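Notice to Residents of the Lower Terrace
A short story

The Harbour Office of Grodholm regrets to inform residents that the bell will not be rung on Monday.
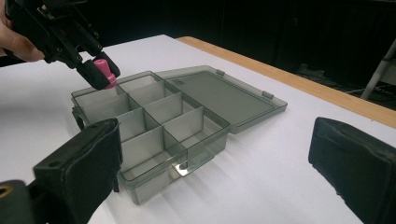 Residents will be aware that the bell has been rung at dusk on every working day since the sea wall was completed. It is rung to advise those on the flats that the tide has turned. The Office has received a number of letters asking why it should stop, and this notice is intended to answer them all together, as there is no longer the staff to answer them singly.

The bell is in good order. It was inspected in January by the firm of Drumico, which found the clapper sound and the rope serviceable for a further two winters. The invoice has been paid. The difficulty lies with the tide.

On the evening of 10th February the tide went out at the hour given in the tables and did not come back. The duty clerk entered this in the log as a delay. She was correct to do so under the guidance then in force, which allows for a delay of up to 3 hours in settled weather. When that period had passed she rang the bell in any case, and the people on the flats came in with their buckets as usual, wiped their boots on the grating and went home to supper. The Office wishes to record its thanks to them.

By morning the sand was dry as far as the Eltotis light. By the following noon it was dry beyond it, and a party of schoolchildren had walked out and touched the base of the tower, which no resident now living had done. The Office does not approve of this. It accepts, however, that the byelaw forbids only swimming to the light, or approaching it by boat.

A meeting was held in the fish hall. It was attended by 42 residents and lasted until the lamps were turned down. Several proposals were heard. One was that the sea should be written to. The chair ruled this out of order and was asked to show under which rule, and could not, and so a letter was drafted. It was a civil letter. It mentioned the boats lying on their sides in the channel, the smell, and the trouble caused to the geese. It did not make any demand. The ferryman carried it out over the sand on foot, his ferry being of no use to him, and left it under a stone at the edge of the last pool.

He reported that the pool was very clear and that he had stayed beside it longer than he meant to.

No reply has been received. The Office has since been asked whether it proposes to send a second letter, and whether the first might have been more warmly put. Both questions have been noted. Residents who kept copies of the draft are asked to return them to the front desk.

Until further notice the following arrangements will apply. Mooring fees are suspended. The lifeboat crew will continue to meet on their usual evening, as they have asked to. Persons walking beyond the light should tell a neighbour and take a coat. Items found on the sand remain the property of their owners, and this includes the anchor, the church organ pipes and the blue front door, all of which have been claimed. The wedding ring has not been claimed. It is held in the safe and may be seen on request by anyone able to describe what is written inside it.

The bell rope has been tied up out of reach. This was done at the clerk's own suggestion, after she was found on two evenings standing with her hand on it at dusk. She is not in any trouble. Several residents have told the Office that they too stop what they are doing at that hour, and go to the window, and wait.

A watch will be kept from the wall each night. Those wishing to take a turn should bring a chair.

By order of the Harbour Office, Grodholm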